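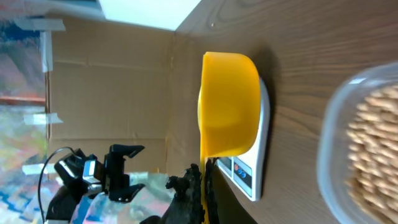

## 3. Weighing Dry Goods

This section applies to the bench scale, bowl, and scoop supplied with the Sustent pantry set. It covers weighing small dry goods, such as beans and grains, from an open container. For liquids and powders, refer to the Trevusitz supplement.

### 3.1 Preparing the Table

1. Clear a flat area of the table large enough for the scale and the container to stand side by side.
2. Wipe the tabletop and remove any loose grains. A single grain under the scale may tilt it and change the reading.
3. Set the scale down with the control panel facing the user. The display and the row of buttons, one of them red, must remain in view when the bowl is in place.
4. Place the clear container beside the scale, with its open top within easy reach. The two must not touch.

**Note:** The scoop may be rested on the platform before weighing begins. Its handle is long and will extend past the edge. Remove the scoop before switching the scale on.

### 3.2 Setting the Zero Point

1. Switch the scale on with the platform bare.
2. Wait 10 seconds for the display to settle.
3. Place the bowl on the center of the platform.
4. Set the display to zero, using the key shown on the card packed with the scale.
5. Lift the bowl and replace it. If the display differs from zero by more than 2 grams, repeat from step 1.

**Caution:** Do not press down on the bowl or lean on the platform. Excess force can damage the scale permanently.

### 3.3 Filling the Bowl

1. Take the scoop by the handle and draw it through the grains at a shallow angle.
2. Lift the scoop clear of the container and hold it level until loose grains have stopped falling.
3. Tip the contents into the bowl from a low height. Grains dropped from higher up may bounce onto the table.
4. Read the display only after the scoop has been moved away from the bowl.
5. Add further scoops until the required weight is reached. Use part of a scoop for the final addition.
6. If too much has been added, return the excess to the container.

Between additions, the scoop may be left on its side among the grains. It should not be left in the bowl, where its weight will be included in the reading.

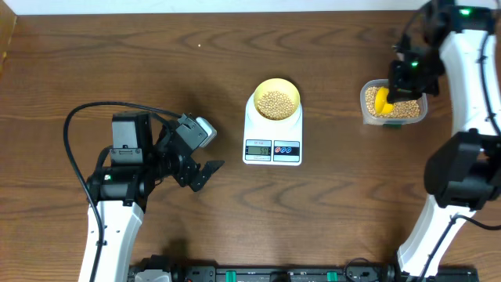 *Sustent Technical Documentation*

### 3.4 Recording and Clearing

1. Record the weight before lifting the bowl. Users at the Billelville site should enter it on form 305.
2. Empty the bowl into the receiving jar or bag.
3. Switch the scale off and wipe the platform with a dry cloth.
4. Check the table for spilled grains. Discard them; do not return them to the container.
5. Close the container and store the scoop separately.

**Caution:** Do not immerse the scale in water or clean the display with abrasive products.

Replacement bowls and scoops may be ordered through the Dunstan parts desk.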